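Drarna House Kitchen Group
Minutes of the October meeting, held in the downstairs room, 7:30 p.m.

Present: Vasilis Dervishi (chair and minutes), Georgiou, Grandik and Muvach households, plus two new faces from the third floor — welcome!

1. Last month's minutes
Read and approved. One correction: the key to the pantry hangs inside the meter closet, left-hand hook.

2. The new plates
This was the item everyone came for. We agreed last spring to stop eating off the mismatched leftovers of four former tenants and get one plain set in soft colors, and I'm very happy with where we've landed. The mint green and the light blue both got a big yes. They have a wide rim and a shallow middle, so sauce stays put and you can carry one without a thumb in your dinner.

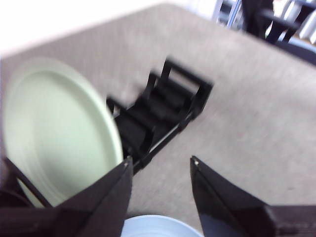 Grandik asked whether a shallow plate makes any sense for a house that eats soup four nights out of seven, and said the old deep bowls should stay on the shelf no matter what color anybody likes. Agreed without a vote. The bowls stay, and the chipped ones go out with the November trash.

Muvach would like all the plates in a single color so they look good on the long table. After a lively back and forth (thank you all for keeping it friendly) we settled on mixing. Green and blue look wonderful side by side, and if one breaks we can replace it with whichever color the store has that week.

Vote: mixed set, carried. Final order to bring us to 30 plates, enough for the harvest supper with a few to spare. Georgiou will place it.

3. Scratches and stains
Georgiou brought up the gray knife marks all over the old set and wondered how long a pale color will hold up. Fair point, and we talked it through. The blue has no pattern on it at all, so whatever happens to it is going to show. 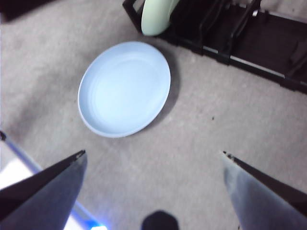
Steak knives therefore go with the wooden boards from now on, and the green scouring pads move to the pots-and-pans side of the sink. Soft sponge only for plates. Tomato sauce gets rinsed off the same evening, please, even if the real washing waits until morning. I'll write this up on a card for over the sink.

4. The dish rack
The rack is black plastic, long and low, with upright dividers, and I think it's a terrific match for the plates. The question was where it should live. The windowsill is out (too narrow). The counter by the stove is out too, after what happened to the last one. We picked the stretch to the right of the sink, with a towel folded underneath until we find a proper tray.

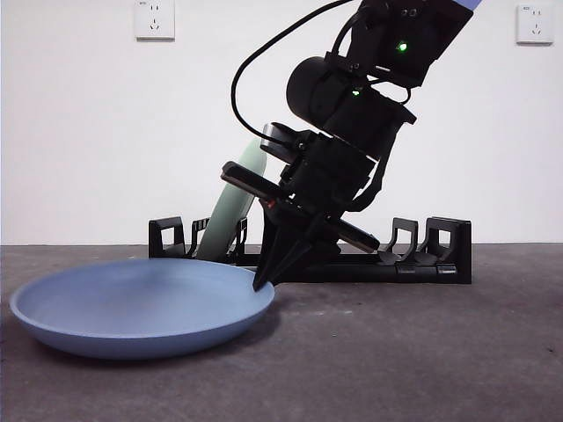

Plates go in on edge, largest at the ends, and come out again before supper. Cups don't go in the rack at all; they have their own mat. The third floor asked about drying by hand, and the answer is yes, any time, with our gratitude.

5. Money
Balance in the kitchen jar is 301 dollars before the plate order. Muvach will bring the receipt next time.

6. Other business
Freezer defrost is put off until November. Somebody's blue enamel pot is still in the laundry room.

Meeting closed at 8:50 p.m. Next one is in November, same room, and Georgiou is bringing the lemon cake.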